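March, ten past eleven at night

Still awake, and it is Jenda's fault, or the fault of whoever at Jenda writes the emails. I signed up for the sleep programme on the strength of a free month and a bad week, and I am now eleven nights in and sleeping no better than I did when I was simply a person who slept badly. The difference is that I get a score for it. This morning it was 70. Out of 100, presumably, though I have looked all through the help pages and can't find anyone willing to say so. Seventy what? I felt dreadful. On the day I felt fine it gave me less.

Vasiliki swears by it. She has been on it since the new year and says she's a different woman. I had lunch with her and she seemed to me the same woman, with the same cough, yawning into her soup. When I pointed out the yawning she said it was a good sort of tired. I have known her long enough not to argue, so I ate my bread and listened to the rest: no tea after two, no telly in bed, a cold bedroom, a warm bath, a notebook for your worries. My grandmother could have given me all of that for nothing, apart from the notebook, which she would have thought was showing off.

The worry notebook is supposed to be closed an hour before bed. I wrote down the gutter, the car, Mum's hip, and then lay there for ages thinking of things I'd left off. I got up twice to add to it. In the end I had a page and a half, more than I'd been worried about at supper.

What gets me is the way they talk about it. Everything is "shown to help". Shown by whom? I did go and look, at one in the morning, when I was meant to be breathing in for four and out for longer than four. The big claim on the front page rests on a survey of 2,000 of their own customers, and the question was whether they felt their sleep had improved. These are people who paid. I'd tell you my sleep had improved if I'd paid. I once spent a silly amount on a Soylu pillow, the one with the dip in the middle, and told everyone for a year that it was marvellous. It's in the cupboard on the landing.

Then there's the business of the bed only being for sleep. You mustn't read in it or eat toast in it or sit on it to put your socks on, as far as I can make out. The bed has to "mean" sleep. In a house this size the bed means folding the washing and talking on the phone and anything else that wants a flat surface. I have read in bed since I was six. If books were going to ruin me they'd have done it by now.

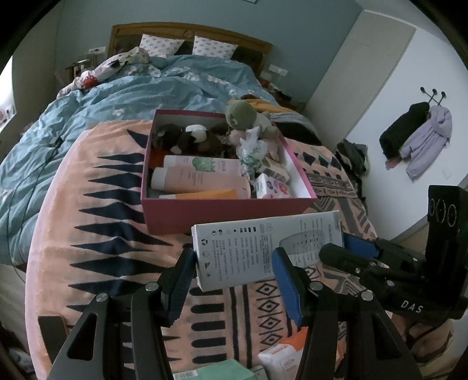
The pink blanket, with a white box held up in front of it.

I do like that blanket. The programme has views on blankets too, naturally (layers, natural fibres, nothing too heavy), and then a different email a few days later in favour of heavy ones, with a link to buy one. I wrote to ask which it was. The reply thanked me for being on the journey.

Tried to talk to Valentin about it when he rang. He is no help because he sleeps anywhere. He slept on the ferry that time with the alarm going. His view is that people slept perfectly well before anyone measured it, and I said how would we know, and he said exactly, and I think we each put the phone down believing we'd won. I don't believe his version either, if I'm fair. People have complained about sleep for as long as they've written anything down. Half the old letters you read are somebody moaning about their bad night and the state of the mattress at the inn. There was never a golden time when everyone nodded off at dusk.

He also told me about a clinic, Privis, where his sister-in-law went. They wired her up overnight and said she woke some enormous number of times an hour and didn't know it. So now she knows it. She has a mask. To be just to them, the mask has worked, and her husband is back from the spare room. That one I'll allow. It's a real thing with a real cause and someone looked for it properly. I don't snore, or have never been told I do, and living alone I suppose there's a gap in the evidence there.

I keep coming back to the week I had in Citavden, where I slept like a stone every night. The room was boiling. The bed sagged and there was a bar underneath that shut when it felt like it. I had coffee after dinner because it came with the dinner. By every rule in the Jenda emails I should have been a wreck. Of course I'd also walked up that hill each day and had no work to get up for, so it proves nothing. I could go back and test it. I'd want a month to be sure.

Tomorrow is night twelve and the theme is gratitude. I am to list things. I've half a mind to cancel, but the free month has a fair bit left to run and I'm too mean to leave it. I may skip straight to the one about naps, which I am fairly sure I can do.

Twenty to twelve now. Haven't had the bath. Had tea at nine, a big one, and a biscuit with it. Window open a crack, wind getting up, next door's gate banging again. Must ask them about the latch.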